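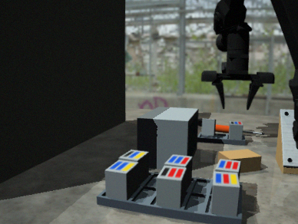 Hi Rosaura, quick catch-up on the currency backtesting work, as promised, and sorry it's a bit longer than the last one. The short version is that the moving average crossover test is finished, the volatility filter is most of the way there, and the live paper account is running but I'm not ready to brag about it. I've been trying to keep the pieces apart this time, with entry rules in one folder, exits in another and the cost model off by itself. Last quarter I had everything in one giant script and every time I touched the stop-loss logic something else fell over. You were very patient about that!

First, the price data. We switched from the Gagnon feed to Ceken at the start of April, and I'm glad we did. The old feed had gaps around the New York close, and it would fill them with the last price it had, so my system thought the market was dead calm when there was simply no data. A breakout strategy loves that, of course. It sees a flat line and then a jump and goes charging in. When I reran the old tests on the Ceken history, a good chunk of the profit on the dollar-yen pair went away. That stung a little, but I'd much rather lose it in a spreadsheet than in an account with your money in it.

So, the crossover test. I ran it on four-hour bars with the fast average at five bars and the slow one at 20, then let it go through the whole history without any tweaking. It took 1,129 trades. Before costs it looks lovely, a nice steady climb with one ugly stretch in the middle. After spreads and overnight financing it's barely above flat. I don't think we should trade it alone, and I'd like to stop spending your budget on making it prettier. Brayden Doucette wanted to try a longer slow average, and I let him have an afternoon on it, and we ended up with fewer trades and pretty much the same flat line (he took it well).

The volatility filter is the part I'm excited about. The idea is that we only take a signal when the average range is already picking up, and we sit out the sleepy sessions where crossovers flip back and forth and eat you alive on spread. I tried three lookbacks: 80 bars, 85 and 90. I picked them close together on purpose. If 85 had been wonderful and the other two terrible, I'd have thrown the whole thing out, but the three curves stay pretty near each other and the worst drawdown falls in the same stretch in all of them. The filter drops a lot of the small losers, and it drops a few big winners too, mostly the ones that start out of nowhere after a central bank surprise. I haven't found a fix for that and I'm not sure there is one.

What's still missing is the out-of-sample run. I set aside the most recent part of the history back when we started and I haven't peeked, I promise. Brayden has the only copy of it on his machine so I can't be tempted at midnight. We'll run it once, with the settings locked, and you'll get whatever comes out, good or bad.

The paper account on Clokex has been up since early April. Orders go in, stops get attached, and the daily log lands in my inbox where it should. The one real problem was with time zones. Their server clock moved for daylight saving and ours didn't, so for a while we were opening positions an hour late and I couldn't figure out why the fills looked so odd. Fixed now, and I marked the affected trades so they don't get mixed in with the clean ones. Please don't read anything into the balance yet. It's too few trades, and that includes the nice ones.

Spending is fine. The data switch cost more than I'd planned, but I canceled the Gekard charting seats we weren't using and that covers the difference. I'd like to keep the Gagnon subscription one more month so I can finish comparing the two feeds on the euro pairs, then let it go.

Things I need from you: a yes or no on dropping the plain crossover as a product of its own, and your number for the biggest drawdown you could stomach on a live account. I've been using my own guess and I think you're probably more cautious than I am. Once I have that I can size the positions properly and stop hand-waving about it.

Next up is the out-of-sample run, then a proper slippage estimate using the Clokex fills, then the carry trade idea you mentioned on the phone, which I've read up on and have some doubts about. I'll put those in a separate note so this one doesn't get any longer. Call me if you'd like to go through the trade logs together, mornings are best.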